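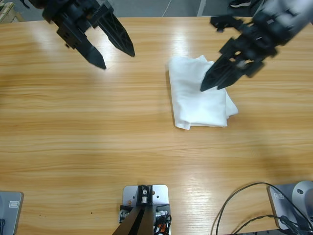 Print this thread | E-mail to a friend

skov_saves
So I finally gave in and put the Eltum grocery app on my phone, and I am kind of in love? I've been a paper coupon person forever, and my whole Tuesday night used to be me, a pair of scissors and a pile of flyers. Now I sit down and I'm done before my tea is cool enough to drink. You get points on everything and at 2000 you get $8 off. Anybody else using it?

villads_r
Using it, less in love. $8 for 2000 points is not much if you do the math on what you spent to get there. I got more out of the old stamp cards at Peeters.

skov_saves
But you had to carry the stamp cards! I lost mine every month.

thriftyattila
With Villads on this one. Also they swap things. I ordered the store brand oats and got the fancy ones, and they charged me for the fancy ones. Took me two calls to get it fixed.

ottv
You can turn swaps off. Go to your cart, then Preferences, then "no substitutions" - it's way down at the bottom. I've had it off since January and no trouble.

thriftyattila
Ok, did not know that. Still don't love that it's on to begin with.

ottv
Fair.

skov_saves
Ooh, turning that off tonight, thank you! Does anybody know if the points run out? I have 800 sitting there and I don't want to buy stuff I don't need just to keep them.

villads_r
Mine went away after 7 months of not ordering. That's my other complaint.

ottv
I think any order resets it, even a small one. I just got bananas once and my points stayed put.

E-mail this post | Print this post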